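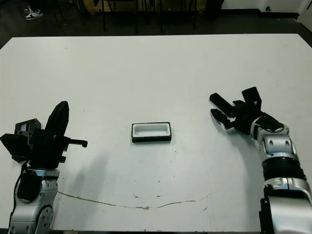

Can a machine clear a table yet? My answer in October is the same as it was last October. Sort of. On a good day, if you set the table for it first.

I run receiving and repack for a small parts outfit, so I get the sales calls. Zukell called twice. Kustero sent a brochure so heavy it bent the mailbox flap. Everybody has two arms now, everybody has a clip of the arms folding a shirt. I have watched that shirt get folded so many times I could pick it out of a lineup.

What I want is boring. Pick up the tray. Put the thing in the tray. Move the tray over there. Do it again until lunch. My newest hire learned it before her coffee got cold and she was talking to me the whole time.

A shallow tray is a nasty little object if you have fingers that only open and close. Low walls, slick floor, nothing to hook under. A person slides it to the table edge and tips it into the other hand without thinking. Two hands, one edge, a bit of wrist. That trick took me zero minutes to learn and I have yet to see a sales rep show it to me unprompted.

To be fair to the other side. Nahuel Garrido, who I used to work with and who now does line integration at Aravena, thinks I'm being a crank. His argument goes like this. Stop asking for a butler. Ask for one station, one tray, one part, bolted down and lit right, and the arms will earn there keep. He sent me his numbers from a trial: 336 tries at putting a part in a tray, 60 of them needed a person to step in. He was proud of that. I read it and thought, so I still need the person.

We went back and forth on it until 11 at night. He says the person can watch more than one station. Ok. Maybe. Then price it that way, and tell me what the person is supposed to do with their head for eight hours.

And parts change! Monday's part is a bracket, the next one is something thin and shiny that lies flat and wants to scoot.

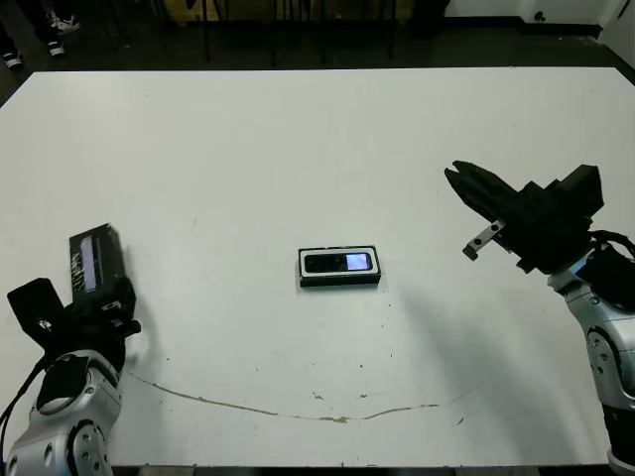 Phones are the one I always bring up. Flat, smooth, costs real money if it hits the floor. Everyone's kitchen counter has one on it, so any house robot is going to meet one in the first minute. Squeeze the wrong spot and you've pressed a button. Push down too hard and now I'm buying somebody a screen. People scoop a phone up with a fingernail and a thumb. No fingernails on a gripper, not on the ones I get quoted anyway.

Zamham wanted $2705 for a pilot, just the visit and the setup, and then $3000 a month after. I asked if that covered flat stuff. Long pause. They'd "look into it". I'm not mad about that, it's a better answer than the shirt.

Home is worse than my shop, by the way. My shop has tape on the floor and a place for everything. My house has a dog, mail, a kid's homework under a cereal bowl. My sister keeps asking should she wait for a robot before she redoes her kitchen. No. Redo the kitchen.

Where I come down – slow work, same object, somebody close by, yes, it's getting useful and I'd be dumb to pretend otherwise. The arms are steadier than two years ago. The hands are what's behind. I'd trade every bit of extra speed for a fingertip that knows it's about to drop somthing.

Nahuel wants me to drive up and see his station run a full shift. I said I'd come if I get to bring the parts. He hasn't picked a date.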